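I want to write a few posts about floors, because I spent all of April choosing one for our small shop on Chisholm and I learned more than I planned.

First thing: samples lie a little. A piece of wood in your hand looks darker than the same wood on a whole floor. Ask for 8 loose blocks of each kind, put them near the window and look at them in the morning and again in the evening.
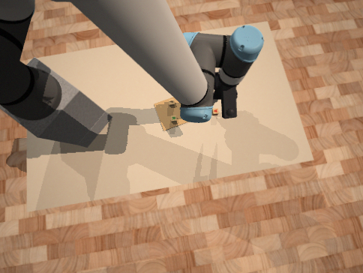 End-grain is the kind I kept coming back to. It is cut across the tree, so you see the rings and not the long lines. I like when the colors are mixed, with pinkish brown next to pale cream, and when the curved rings do not match from one block to the next. A floor like this forgives small scratches, and our shop makes many of them.

Price was the hard part. Flornar asked 17 dollars more per box than Konda, but their price included the oil. Read the whole offer, also the small lines – I did not, the first time.

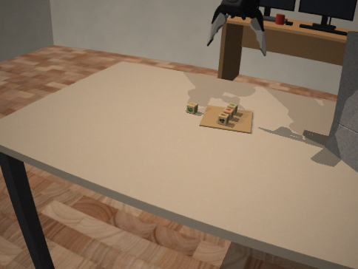 How long should the blocks rest in the room before you lay them?
Two weeks in our case, with the boxes open and the heating on as usual. Ask your seller, every wood is different.

Second thing I learned: leave a gap at the walls. Wood grows in the humid months and it must go somewhere. My neighbor did not leave it, and his hallway came up like a small hill. 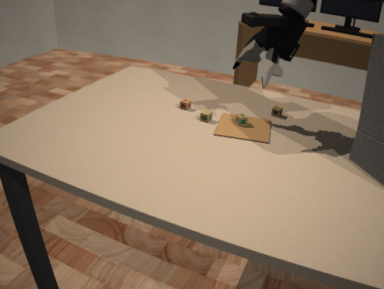
The gap is hidden later by the baseboard, so do not worry how it looks. We bought the baseboard at Fitbridge, 80 feet of it, and painted it before we put it on the wall. Much easier for the knees.

For sanding we started with coarse paper and finished with 80 grit. Some people go finer, but then the oil does not enter so well. Vacuum two times, wait one night, vacuum again. Then oil, thin, with a cloth. If you have questions about glue, write to me, I have opinions – too many for one post.

Contact | © All rights reserved | Back to top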